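Workshop notebook, Oscombe bench room
August, written up after the 3 o'clock tea

Desk and cable tidy, second attempt. The first attempt was the plastic spine thing from Zastenside, which lasted until somebody needed to move a monitor. I was against it then and I'm not much keener on this one, but I said I'd write it up fairly.

The claim, for those who missed the argument: if every laptop has a fixed place on the long bench, on its own mat, with its lead running off to the right and up over the back, we will stop losing chargers and stop scratching the cases. Drukerham do it this way and swear by it. Drukerham also have twice the bench and half the people, so I'd like to know what they're comparing it with.

What we did. Cleared the long bench back to the white top. Wiped it with the usual spray, then again with plain water as the spray leaves a bloom. Laid out 5 black mats from the Trajkovski order, long side to the wall. They smell. It's fading, but I wouldn't want to eat a sandwich near them yet. Corners lift if they've been rolled the wrong way, so roll them back against the curl overnight under the big catalogue.

Leads. Anything with a cracked sleeve or a loose plug went in the red tub for testing. The rest we sorted by plug end, which took most of the morning and caused one disagreement about what counts as "the same plug". For the record, if you have to waggle it, it isn't the same plug. I cut the hook tape in 17 cm strips. Shorter ones come undone, longer ones flap about and catch on sleeves.

There was a proposal to clip the leads down along the mat edge with the sticky clips. I don't trust the sticky clips. We bought a bag of 500 two summers ago and I still find them on the floor. I left the leads free between laptop and wall for now. If somebody wants to try clips on one place only, go ahead, but write down the date you stuck them and the date they fell off.

Scratches. I don't believe the mats will help as much as people say. Most of the marks on our lids come from being stacked in the cupboard, one on top of another, with grit between. A mat does nothing for the top of a machine. I've gone over the older lids under the lamp and the marks are all up top where you'd expect, with the undersides in fairly decent shape. If we want to save the cases, buy sleeves or stop stacking.

Where I will give ground: a slim black lead on the white bench top was always easy to spot and somehow still always in the way. On the mats they lie flatter. Could be the grip of the surface, could be that we've only just laid them out neatly and it'll all go to pot by next month.

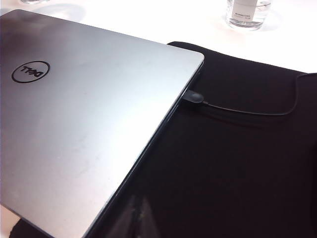 Should the lid be shut while a machine is left plugged in on the mat?

Shut is fine if the machine has gone to sleep properly, but a machine that's still working hard should be left open and lifted slightly at the back, as a soft mat can block the vents underneath.

Still to do: label the wall sockets, test the red tub, find out who has the good side cutters. Check the mats again in around 3 weeks and note any curling. I'd also like an honest tally of missing chargers, before and after, or we're only going by how tidy it looks.

Comments

benchrat: The smell goes if you hang them outside for an afternoon. Not in full sun, ours went wavy.

Upstairs: I have the side cutters. Sorry.

mk2: Agree on the stacking. Can we price up sleeves before anyone orders more mats?

benchrat: Bet you the clips last a fortnight.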